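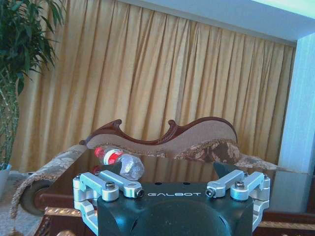
Page last modified: 2022-07-03

Chapter 12
When the Log Says It Worked

A plastic bottle on its side on a shiny table looks like an easy job for a gripper. Most sales material treats it as one. This chapter starts from a less cheerful record, the Greenwood trial, in which a household arm running the Rellent control software was asked to pick up light drinks bottles and hand them over.

The arm made 2,328 attempts, and the software marked nearly all of them as good. When the logs were checked against video, 256 of the "good" picks turned out to be nothing of the kind. In some the fingers had closed on air. In others the bottle had been pinched, had slid, and had come to rest against the housing, where the sensor still reported an object held.

The supplier called these edge cases. Readers should be wary of that phrase. A fault that turns up in ordinary rooms, with ordinary rubbish, is a fault in the product.
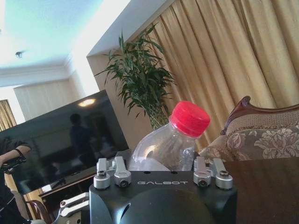

Can a bottle touching the gripper be counted as a bottle held?
Only if something else confirms the grip, such as finger position, motor current or a lift test. Contact alone shows that two things are touching.

The Rellent software used contact alone, with a short timer. Its makers at Gundo had tested it with full bottles, which are heavy, stiff and slow to roll. An empty one dents under light force and springs back, and the timer took the dent for a firm hold. Clear plastic over a mirror-like surface made matters worse, as the depth camera sometimes placed the bottle below the table top. On 83 attempts the arm pressed down towards the reflection until the force limit stopped it.
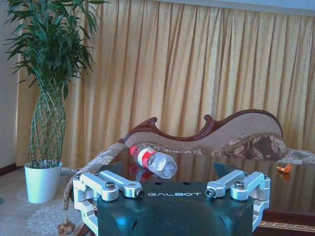
By the Skernemus Robotics Teaching Group

We set out the fault in the order the engineers met it, wrong guesses included. Section 12.1 covers the force limit, the one safeguard that did its work. Section 12.2 asks why the success figure went unchecked until July. Before reading on, write down what you would want to see before believing a robot's own report of a grasp, and keep the list by you for the exercises.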